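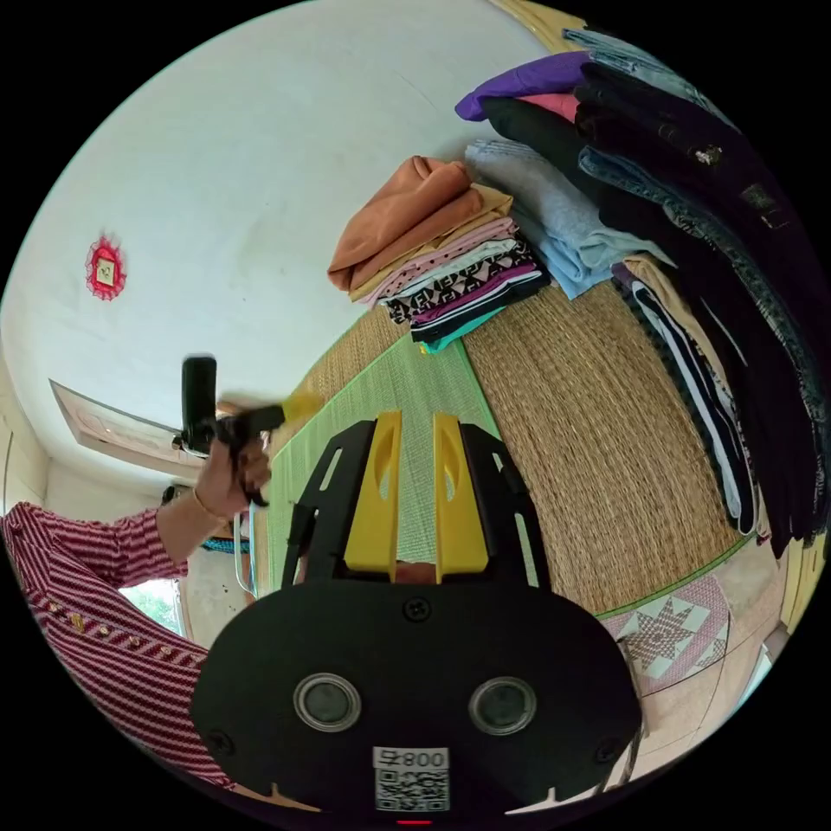 Kit corner: two weeks with the Hurnarero hand-held pair

Aug 21, 2020

Regular readers will remember that in January I promised to stop reviewing things with QR codes on them. Then the people at Dutusus offered a loan set of their new Hurnarero hand-held grippers, and my principles lasted as long as the email.

The pitch is simple enough. You don't buy a robot. You buy two grippers with handles, you hold one in each hand, and you do the chore yourself while the things record you doing it. Later on, in theory, a robot arm wearing the same fingers does it for you. In the meantime you have paid $3010 to fold your own laundry with worse hands.

Laundry is what we picked, because the training plan that comes with the kit starts there and because there is never a shortage. Maja Borkowska did most of the folding. She has the patience for it, and she also has opinions about sleeves. Work was done on the floor, on mats, with the finished piles sitting off to one side where you can reach them without getting up. I'd recommend that over a table. On a table your elbows end up level with your ears.

The fingers first. They are yellow flat plates with an oval cut out of each, and they give a little when you squeeze. Cotton is easy. Denim is fine once you learn to take it by the waistband. Knitwear is a negotiation. A sweater will let you have one sleeve and then put it back where it was as soon as you go for the other. Thulani Modise, who tried for an afternoon, got quite good at black T-shirts and declared himself finished.

The two round lenses on the front of the body give it a face, and I have to report that you start talking to it. Maja called hers "you" for the first few days and something shorter after that.

Weight: each gripper comes in at 1122 grams on our kitchen scale. That sounds like nothing. Hold a bag of sugar out in front of you and pair socks with it, then write to me. The manual suggests sessions of 90 minutes. We suggest the author of the manual try one. We settled on 41 minutes, that being the point on the first day when Maja put both grippers down and went outside, and it held up well as a rule after that.

Setup was better than I feared. Charge, switch on, scan the code, wait for the app to find both hands. It found the left one every time. The right one needed asking twice on most mornings, and on one occasion it would only connect from the hallway. Florian Brunet at Dutusus says an update is coming for this. He was very nice about it, and so was the person who told me the same thing about the last gadget.

The software sorts your session into clips and throws out the ones it doesn't care for. It is a stern judge. A perfectly decent folded cardigan was rejected for "hesitation." If hesitation is a crime I would like it known that the cardigan started it. Moving fast doesn't help much either, as quick swings get marked for blur and you are invited to go again.

What do you get for your trouble? A folder of recordings, which you can send to Dutusus or keep. If you keep them you will need somebody who knows what to do with them. Nadège Chevalier over at Fleury does, and she was pleased with the picture quality, less so with the file names. Her view is that the kit makes sense for a small lab that already has an arm and can't spare it for practice. For anyone else it is a pricey way to find out how often you drop things.

There is also a rental plan through Beltside. Hoi-yan Su runs the desk there and will let you swap a set mid-month if the handles don't suit you. The smaller handles are worth asking for. Mine were built for someone who opens jars for a living.

The loan set goes back next week. The clothes are staying, and they have never been in better order.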